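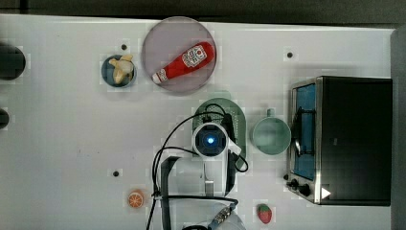

Tischaufbau mit Spielzeugküche, Roboterarm und Minibackofen.

Über uns

März | Text: Kerubo Kaijage
Drucken | Per E-Mail senden

Prinisby prüft Regeln. Genauer gesagt: Wir prüfen, ob das, was in Betriebsanweisungen, Leitfäden und Hausstandards für Roboterarbeitsplätze steht, am Tisch auch jemandem hilft. Oft ist das nicht der Fall. Wir haben Arbeitsanweisungen von 36 Seiten gelesen, in denen der Not-Halt auf Seite 31 vorkam, und Risikobeurteilungen, die offensichtlich für eine ganz andere Maschine geschrieben und dann umbenannt wurden.

Unsere Kunden sind Labore, Hochschulgruppen und kleinere Betriebe, die mit leichten Armen an Tischen arbeiten. Gerade dort hält sich die Vorstellung, ein kleiner Arm brauche kaum Regeln. Der Hersteller habe ja »kollaborativ« aufs Datenblatt geschrieben. Wir halten das Wort für überschätzt. Ob eine Anwendung sicher ist, hängt vom Greifer ab, vom Gegenstand, von der Geschwindigkeit und davon, wo die Leute ihre Hände haben. Ein Datenblatt weiß davon nichts.

Ebenso skeptisch sind wir gegenüber Siegeln. Wir vergeben keines. Wer nach einer Prüfung eine Plakette für die Tür haben möchte, ist bei uns falsch und bekommt stattdessen eine Mängelliste, meistens eine unangenehme.

Womit wir arbeiten, ist der Kimer-Katalog, unsere eigene Sammlung von Prüfpunkten. In der ersten Fassung waren es 587. Das war Unfug, und wir haben es erst nach einem Jahr gemerkt. Inzwischen ist der Katalog deutlich kürzer, und jeder Punkt muss sich am laufenden Aufbau kontrollieren lassen. Formulierungen wie »angemessen« oder »in geeigneter Weise« streichen wir, auch wenn sie aus unserer eigenen Feder stammen.

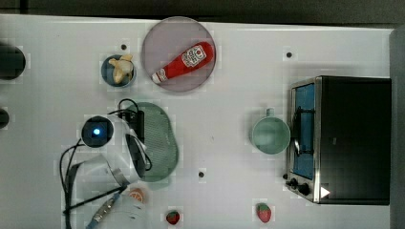 Ein Dauerthema sind Leitungen. In fast jedem Leitfaden steht, Kabel seien »ordnungsgemäß zu führen«, und damit ist dann Schluss. Wir wollen wissen, wie viel Schlaufe das Handgelenk in seiner äußersten Stellung braucht, wer das nachgemessen hat und wann zuletzt. Ähnlich beim Grundzustand: Wenn ein Versuch wiederholbar sein soll, muss festgelegt sein, welcher Gegenstand wo liegt, bevor der Arm freigegeben wird. »Wie immer« ist keine Festlegung.

Unser Archiv umfasst derzeit rund 4.000 Protokollblätter aus Begehungen und eigenen Versuchen. Für eine Statistik taugen sie nur bedingt, die frühen sind lückenhaft ausgefüllt. Wir geben sie deshalb nicht als Studie aus.

Unsere Schulungen finden in Stindow statt, in Gruppen bis acht Personen und immer am Gerät. Reine Foliensitzungen haben wir aufgegeben. Mit dem Büro Temba teilen wir uns die Werkstatt und streiten regelmäßig über die Frage, wie viel man überhaupt vorschreiben soll.
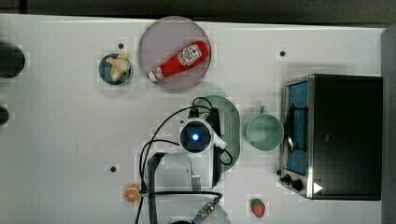

Temba meint dazu, wir seien noch immer zu gutgläubig: Eine Regel, die im Alltag dreimal am Tag umgangen werde, gehöre gestrichen oder technisch erzwungen, und ein Merkblatt sei keins von beidem. Ganz folgen wir dem nicht. Manche Merkblätter werden gelesen, vor allem die kurzen.

Anfragen bitte schriftlich und mit der aktuellen Betriebsanweisung im Anhang, auch wenn sie peinlich ist. Telefonisch sind wir vormittags ab 9 Uhr erreichbar.

2.335 Aufrufe | 36-mal geteilt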